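3.2 Recording of exhibits at district stations

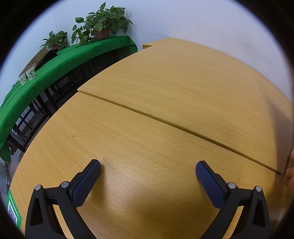 Figure 2. Work surface with two sections of light wood-grain tabletop.

Exhibit handling was the part of police work on which the four stations differed most. Gomden and Dunmore kept a bound register at the front desk, and every seized item was entered before the arresting officer went off duty. At Truren and Wostotano, entries were made in batches, often by an officer who had not been present at the arrest. The registers we copied held 3113 entries in all. Few of them said where an item had been laid out when it was first examined, and the word "table" was used for anything from a counter to a bench. For coding we treated a surface made of two sections, a nearer one and a farther one as in Figure 2, as a single location, because the registers never told one part from the other. Entries that named only a room were coded separately.

We then compared the registers with the charge files. In 121 cases an exhibit listed in the charge file had no matching register entry. Most of these were mobile phones and small sums of cash — the items that station officers said were most often returned to families before trial. Knives and other cutting tools were rarely missing from the register, though their descriptions were short and sometimes differed from those read out in court.

Interviews were held in September with 20 officers, all of whom had signed for exhibits at least once. Pauline Hollis carried out the interviews at Gomden and Truren and coded the transcripts. Officers described the register as a duty of the desk, and investigators at the two batch stations seldom checked it after handing an item over. Several said they relied on their own notebooks when called to testify. The notebooks were not open to us, so we cannot say how well they agreed with the registers. Section 3.3 deals with the transfer of exhibits from the station to the court store.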